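Setting up a mending corner (and keeping it)

Tuesday nights used to be my mending nights, in the sense that every Tuesday I would look at the pile on the spare bed and go and put the kettle on instead. When we moved to the house in Posden I finally gave the mending a corner of its own, and I've had so many notes from readers wanting to know how it's laid out that I thought I'd put it all down in one go. You won't need a whole room. Mine is the end of the sunroom between the back door and the old meat safe, and until last November it was where we threw the gumboots.

Start with the table, and please don't start by buying one. Anything that doesn't wobble will do. I used a card table for years and it was a misery, every time I leaned on it to cut something the whole lot would shiver and the pins would go on the floor. If yours rocks, fold a bit of old bicycle tube under the short leg. It grips better than cardboard and doesn't squash down over the winter. The height matters more than the size. Sit in the chair you mean to use, drop your shoulders, bend your elbows, and your forearms should rest on the table without you hunching up like a cockatoo on a fence. If the table is too low, lift it on blocks. If it's too high, a firm cushion on the chair is the easy fix, and then you'll want a box for your feet.

Put it near a window if you possibly can, with the light coming over the opposite shoulder to the hand you sew with. Right-handers want it from the left. My friend Haf Yorath is left-handed and sat the wrong way round for most of her life before she tried turning the table (she rang me up specially to tell me how cross she was about it!). For evenings you want a lamp with a bendy neck, brought down low so it shines on the cloth and not in your eyes. Navy on navy is still a daytime job as far as I'm concerned. I've unpicked enough of it.

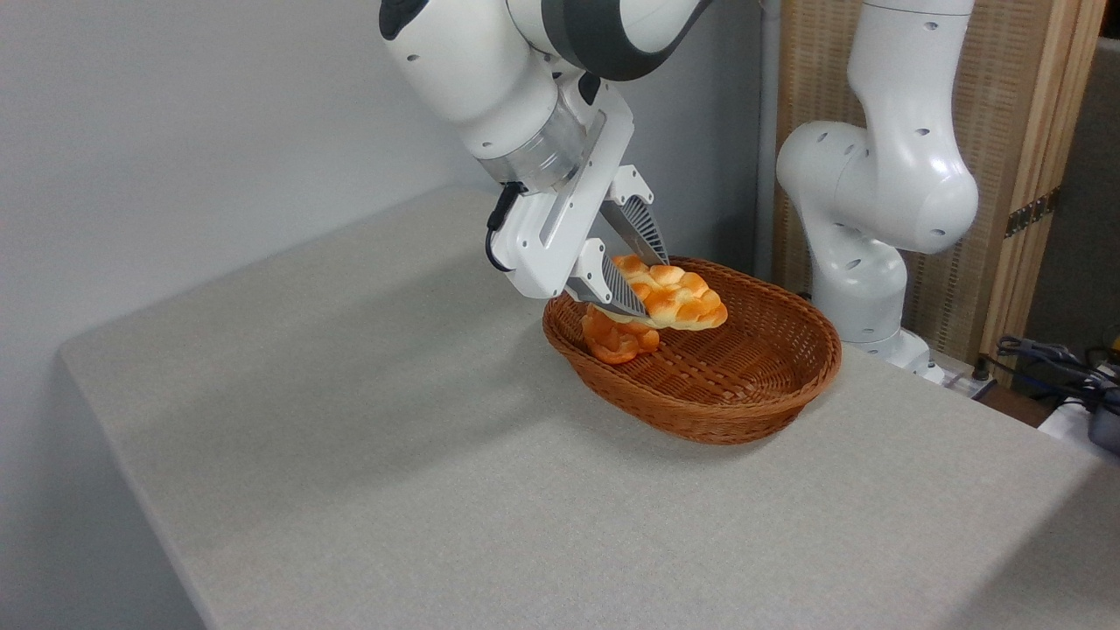
Cords are the next thing to sort out once the table is in its spot, and by cords I mean the lamp, the iron and the sewing machine if you've got one. Plug everything in first, then work out where each cord wants to go, and only then tie or clip it to anything. Leave plenty of slack wherever a part has to swing or tilt. The thin black cable in the photo has the sort of shape I like, hanging in an easy curve with room to spare, and I'd want the same on a bendy lamp so that pulling it down over a hem doesn't drag at the plug. Bread tags with the name written on in laundry marker will tell you which plug is which, and they slip straight on. The iron gets its own power point at my place, on the wall side, so there's never a hot iron cord trailing across the walkway for the dog to collect.

Now for the pile itself. The mistake I made for years was keeping it all together, so that a missing button sat underneath a torn doona cover and never saw daylight. These days there are two baskets. One is for anything I can finish while the potatoes boil, buttons and dropped hems and the like, and the other is for proper jobs. Pin a scrap of paper to each thing as it goes in, saying what's wrong with it. You'd think you would remember, but you pull out a perfectly good-looking shirt in July and spend ten minutes hunting for the hole. Wash everything first, too. Grubby cloth is horrid to sew, and a stain that goes through the iron has usually come to stay.

For thread, you really can get by with black, white, grey, navy and a sort of mushroom colour. Mushroom disappears into nearly everything. If you can't match exactly, go a shade darker, as a lighter thread will sit up and shine at you. Cut it no longer than your forearm. Yevdokiia Mykhailiuk, who taught me to darn, used to say a long thread was for people who liked knots, and she'd snip mine in half if she caught me.

Buttons live in jars here, sorted by colour, with the sets threaded together on a bit of cotton. Spare buttons from new clothes go in an envelope with the name of the garment on the front. When you sew one on, lay a matchstick across the top and stitch over it, then slide it out and wind the thread around underneath a few times to make a little stalk. Coat buttons especially need this or they pucker the cloth when they're done up.

A few odds and ends. A magnet in a saucer makes a lovely pin dish. Needles keep well in a piece of old wool blanket. Dry soap slivers mark dark fabric beautifully and wash out after, so save them from the bathroom. And keep a separate pair of scissors for paper, with a ribbon on the handle, and tell the whole household what the ribbon means. You may have to tell them again at Christmas.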